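The Draining Side

Rafia Baloch got the keys to the Bedoya Street kitchen at 10 in the morning and had the lights on before she took her coat off. The last tenant had left a mop, a roll of tape and a calendar turned to September.

Ewan Partington came at noon with the Laniteck invoice folded in his shirt pocket.

"They want 300 for the hood," he said.

"They said 200."

"They said 200 before they saw it."

She read the invoice twice and put it on the windowsill under the tape. Then she filled a bucket. Her mother had run a kitchen for most of Rafia's life, and when she was upset she washed things that were already clean. Rafia had told herself she would be different. She wrung out the rag and started on the shelves.

Ewan watched for a minute, then took the other rag.

"We could call Tanora," he said. "See what they'd charge."

"Tanora won't drive 60 miles for a hood."

"They might."

"You call them, then."

He went outside to do it. She could hear him through the door being polite, spelling his last name, waiting. When he came back he said a man would look at it tomorrow and the look was free.

"Okay," she said.

She had saved the draining side for last. Her mother always said to wipe steel the way the lines ran, never across, and to keep going until you stopped thinking about money. Rafia pressed the rag into the long grooves and followed them from left to right, one and then the next, down to where the fine lines bunched together above the dark lip. The metal was bright enough to make her squint. She rinsed the rag, wrung it out and went back to the top. Ewan asked if she wanted lunch, and she said yes, in a minute.
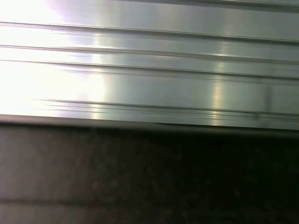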